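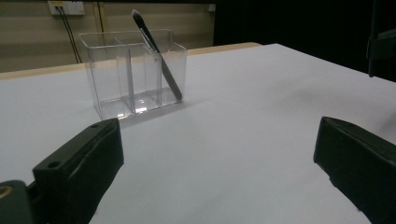
I own 42 paintbrushes, a figure I can give you because I finally sat down and counted them over the holidays, which is how other people watch movies. Most came in a set. The set had a zippered case, and the case went wherever zippered cases go.

For years the brushes lived in a coffee mug. Then I needed the mug. After that they lived in a jar with their handles up, bristles mashed into the bottom, and if you want to see real disappointment on a human face, show that jar to Lesia Pasichnyk, who taught the watercolor class I took in November. She didn't say anything. She just picked out a round brush with a permanent left turn in it and set it down on my paper, like evidence.

So I've been reading up on storage. There's a fellow on the Draltlow forum with a 3000-word post on whether brushes should dry flat or upright. Flat, he says, so water doesn't creep down into the ferrule and loosen the glue. Then upright once they're dry. I could have done without the other 2900 words, though there was a nice bit about his dog.

My own system now goes like this. Wet brushes go on a folded dish towel overnight. Dry ones go in the clear organizer, bristles up, sorted by whether I like them. The left compartment is for pencils, the middle is for whatever I'm pretending to use this week, and the right is for the good brushes, of which there is one.

The other 41 are in a shoebox marked Yanti, since my friend Yanti Mangundap once said she'd like to try painting and has been dodging the subject ever since. She's coming over for soup on Sunday-best dishes and she will be leaving with a shoebox.

The one with the left turn I'm keeping for trees.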